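### 3.2 Disposição das bandejas no posto de alimentação

O posto de alimentação da linha Genance usa uma prateleira amarela longa, de superfície brilhante, sobre a qual as bandejas pretas em forma de calçado são dispostas numa única fileira. A orientação não é imposta por gabarito – cada bandeja pode ficar reta ou em diagonal em relação ao bordo frontal, como se observa na Figura 4. O protocolo Breltik previa 132 posicionamentos por turno, com registo do ângulo do eixo maior. O reflexo da luz superior no tampo dificultou a leitura do contorno em parte dos registos, pelo que o ângulo foi medido a partir do rebordo elevado da peça.

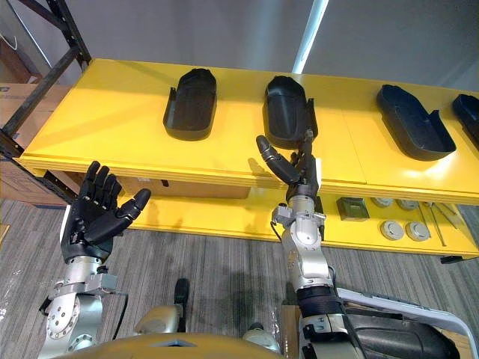 **Figura 4.** Bandejas pretas em fileira sobre a prateleira amarela.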